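Keep the Town Dump Open on Saturdays, and Other Thoughts on Small Fees

December 13, 2021

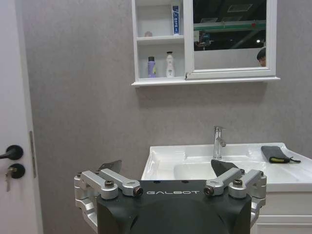
The town of Naltonley wants to charge its residents by the bag for trash. The proposal is 2 dollars for a large bag, paid by buying a printed bag at the grocery store or the hardware store, and it would replace the yearly sticker that most households now put on the windshield in March. I have read the draft, I went to both of the evening meetings, and I am against it. I was for it when I started reading.

The case for paying by the bag is easy to make. A person who throws away one bag a week pays the same today as a person who throws away five. That seems unfair, and it gives no one a reason to throw away less. Put a price on the bag and people will look harder at what goes in it. They will rinse the cans and flatten the boxes. Some will start a compost pile. Towns that have done it report less trash going over the scale, and I have no reason to think they are making it up.

My trouble is with what else a small fee does.

I grew up in a house where the dump was a weekly trip. We went after breakfast, with the barrels in the back of the car, and the trip took longer than it needed to because my father talked to everyone. Kids got to throw the bottles. There was a shed where people left things that still worked, and half of our lamps came out of it. No money changed hands at the gate. You had a sticker, and the sticker meant you lived there, and that was the end of the matter.

A sticker is a kind of membership. You pay once, you forget about it, and for the rest of the year the place is yours. A bag fee is a purchase. Every visit becomes a small sale, and people act differently in a sale. They check whether they are getting their money's worth. They stuff the bag until it splits. They look at the neighbor's bag to see if it is one of the printed ones.

I have seen this happen with other things in town. The parking lot at Prantl Beach used to be free to anyone with a resident sticker. Then it got a meter. The meter was cheap, and the money went to the sand fence and the bathrooms, which needed it. But people who used to stop for ten minutes to look at the water on the way home from work quit stopping. It wasn't the quarter. It was having to decide each time whether ten minutes was worth getting out, finding the machine and typing in a plate number. The lot is full in summer and close to deserted the rest of the year, and it did not use to be.

The library went the other way. It dropped late fees, and books that had been missing for years came back in grocery sacks. I don't know that the two things are the same. I do know that the fee had been small, and that it had kept people away anyhow.

Those who support the bag plan say that 2 dollars is nothing. I would ask them to do the arithmetic for a family. A household with two kids in diapers and a grandmother upstairs can fill three bags in a week without being wasteful. That is 6 dollars a week, and over a year it comes to 312 dollars. The sticker costs 126 dollars. A single person who fills one bag every week would pay 104, so that person saves 22 dollars, and the family pays 186 more. The draft calls this making the cost match the use. It does match the use. It also moves a good part of the bill from people in small households to people in big ones, and I did not hear that said out loud at either meeting.

There is a discount in the draft for families who qualify. To get it you bring a tax return to the clerk's window, fill out a form and receive a roll of 50 bags at half price. I am glad it is there. I also think that many who could use it won't ask. People in this town know who works at the window, and some would sooner pay full price than hand over a tax return to somebody they went to high school with. A discount you have to ask for in person is worth less than it looks on paper.

Then there is the matter of the woods. Anyone who walks the power line off Grollard Road knows that people already dump there. Mattresses, mostly, and tires, both of which cost extra to drop off and have for years. When the tire charge went up, more tires turned up in the ditch. I can't prove one caused the other, but I walked past them. Kitchen trash in the woods would be worse than tires. Tires don't bring bears.

I don't want to pretend the town has no problem. The hauling contract with Eteck is up for renewal and the new price will be higher. The scale house needs a roof. The compactor is older than some of the people who run it. Money has to come from somewhere, and a sticker price that has stayed flat this long was bound to move.

So move it. Raise the sticker by 29 dollars and be plain about why. That brings it to 155, and while I won't enjoy writing the check, I will write it once. Sell a half-price sticker to anyone over a certain age and anyone living alone, with a box to check on the form and no tax return. That takes care of most of the unfairness to the one-bag household, and it does so without turning each trip into a purchase. Some people will check the box who shouldn't. The town can live with that.

If the aim is less trash, there are other ways to go after it. The food scrap bins at the far end of the lot are hard to find and are usually full by noon. Put them at the front and empty them more often. Bring back the swap shed, which was closed for what was supposed to be one season. Most of what I see going into the compactor on a given morning is cardboard, and the cardboard container is up a flight of steps that a person with bad knees isn't going to climb. A ramp would probably do more for the recycling rate than a printed bag would, and it would not cost a family with diapers anything extra.

Most of all, I would keep the Saturday hours. The draft cuts them to a half day, on the theory that people with fewer bags will make fewer trips. That part bothers me more than the price. Saturday is when people who work all week can go. It is also when the ballot petitions are out, and the bake sale table, and the fellow with free zucchini in August. I learned about the school budget vote at the dump. I found a roofer there. A lot of us have no other place where we run into people we didn't plan to see, now that the post office has cut its counter hours and the diner has closed.

That is hard to put into a budget. The draft has a line for diesel and a line for gloves, and it has no line for forty people standing next to their cars talking. I understand why. But a town that only counts what it can put on a line will keep trimming the rest, a little at a time, and each cut will look reasonable by itself. The meter looked reasonable. So did the shorter counter hours.

The vote is in March. The draft is at the town hall and takes less than an hour to read. The household figures are in the second table, toward the back, and I would start there.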